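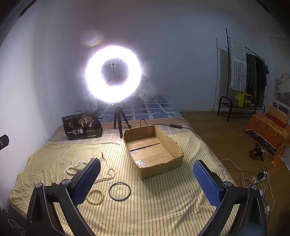

**Ticket: listings in Aasen show up under the wrong neighborhood**
Status: open, waiting for vendor
Product: Usadura listing feed, connected to our office site
Priority: 2

**Problem**

Since the update in May, homes for sale in Aasen are displayed on our website as Culik. The street address is correct and the price is correct. Only the neighborhood name is wrong, and also the text below it, which comes from the neighborhood page ("close to the train, older brick homes"). For Aasen this text is false. Two buyers have already driven to the wrong side of the river for an open house.

**What I expect**

A home in Aasen should say Aasen. When the visitor selects Aasen in the search, the home should be in the results.

**What happens**

Search for Aasen gives 3 homes. We have 11 active there. The other ones I find when I search for Culik.

**Log**

9:10 a.m. I cleared the cache of the site and opened it again in a private window. Same result.

9:25 a.m. Checked the listing record in the Usadura panel. The field "Area" says Aasen. So in the panel it is good, and on the site it is bad.

9:40 a.m. Changed one listing by hand on the site, to Aasen. It was displayed correctly.

10:40 a.m. The same listing is back to Culik. I suppose the hourly sync overwrites my change. Please confirm if this is so.

11:05 a.m. Compared the homes that are right with the homes that are wrong. The right ones were all entered before the update. They have the old area code in the export file. The wrong ones have an empty area code, only the name.

11:30 a.m. I looked at the map settings. There is an option "Assign area by distance if code is missing," with the value 300. The unit is not written. I do not remember that I have ever seen this option before, and I did not turn it on. The center point for Culik is placed almost on the bridge, so it is possible that the new Aasen homes are captured by it.

1:15 p.m. Turned the option off and started the sync manually. Now the wrong homes have no neighborhood at all, and they disappeared from the search completely. This is worse for us. I turned it on again.

2:00 p.m. Entered the old area code by hand in one record in the panel. After the sync the home is in Aasen and it stays there. I repeated it with a second home, also good.

**Temporary solution**

I will type the code in each Aasen record until this is repaired. Agents in the Urgate office were informed by email that they should do the same for new listings, and that they should check the name on the site before they print a flyer.

**Questions for support**

- Why is the area code not filled in for new records after the update?
- Is the value 300 in feet, yards or meters?
- Can the center point of Culik be moved by us, or only by you?
- Are rentals affected also? I tested only homes for sale.

The export file is attached to the first email. I can send it again if it did not arrive.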